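Bench notebook, March, open afternoon for the Vedby visitors

Writing this up with a mug of tea before I forget the useful bits, and with apologies to whoever has to read my handwriting when it gets typed into the shared book. We had 39 people through between two o'clock and half past five, which is more than the Indirlow house has ever held (Ginevra Parisi had put out 14 chairs, bless her, and they were gone before the kettle boiled). We let them in small groups so everybody could get near enough to see, and I think that was worth the queue in the hall.

The task was sweeping, with the broom and the long-handled dustpan, same as we have been practising for weeks. Everyone wants to see a robot do the floor! A lady from the Piras care homes told me she would forgive it almost anything if it would only do under the beds.

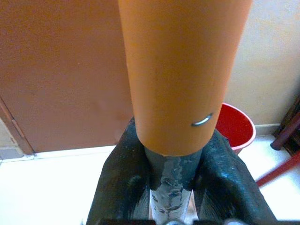
Grip settings first, as Châu Lò will ask. I left the closing force where we had it before the visit and talked people through why we fuss over it so much, and I must say they were far more patient with me than I deserved. The questions got much better once they could look from the wrist view, with the two dark fingers closed on that scuffed grey rod just below the orange tube, and several of them wanted to know whether the flaky patches matter to the grip. I said I didn't know, which is the truth, and we ought to find out. Châu suggests running the same grasp on a cleaned handle and comparing, and I have put that down for next week.

The other thing that kept coming up was how the two arms share the job. I explained it rather badly to the first group and a good deal better by the fourth, by which time I had learned to hold a brush and pan myself and do it slowly. 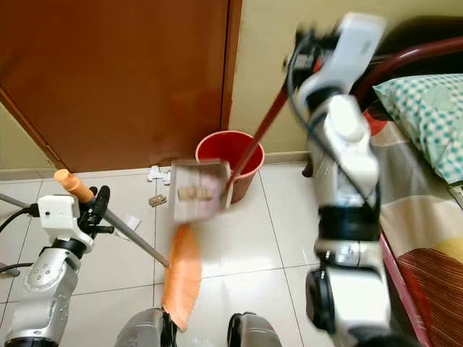
A gentleman from Nullon asked about speed, and I told him we keep it at 49 per cent of the limit for visitors, and he seemed quite content with that. He also asked what a set of hands would cost him, and I passed him very gratefully to Ginevra.

To do: print more of the leaflets (we had 600 and I can only find one box now), move the stop button nearer the doorway so whoever is hosting can reach it without squeezing past people, and write back to the Piras lady about the beds. Châu has her address.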